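Speaker notes — "Who pays to get your data out?"
Jun 25, 2024

Okay, slow down on the opening, I always rush it. Start with the bill. We had 38 terabytes of backups sitting with Movitell and we'd been very pleased with ourselves about the storage price. Then we tried moving them to Fernby and the exit charge came to $2479. Pause there, let people groan.

Next bit is the boring one, so keep it moving. Egress fees sit on page 4 of the price list, under "network," and I had skipped right over them (so did my boss, I can say that, he's not coming). Ask for a show of hands — who has read their own?

Then the Pirham project. Small archive, lots of tiny files, and the request charges hurt more than the bandwidth did. We bundled the files up before copying and that saved us up to $186 a month while both copies were running. Don't get dragged into the tar versus zip thing. Save it for the bar!

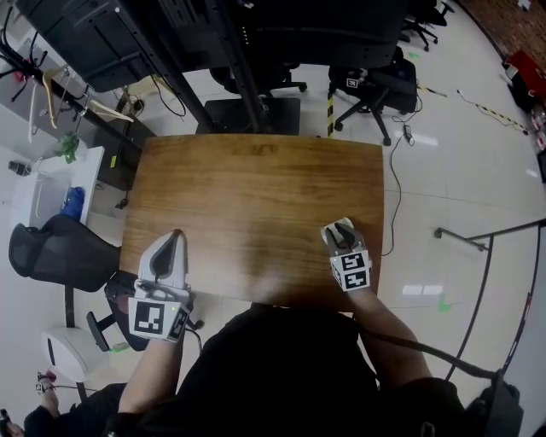
Siriwardena wrote back after the dry run that I was being too hard on the fees, that moving data does cost the provider something, and that the real trouble is signing up before you've worked out how you'd leave. Fair point, and I've moved it up to go before the demo.

Demo: run the estimate script on the sample bucket, small one first. If the wifi dies, read the numbers off the printout.

Last slide is the contract checklist. Mention that our own renewal comes up in September and I'll post whatever terms we end up with. Then questions.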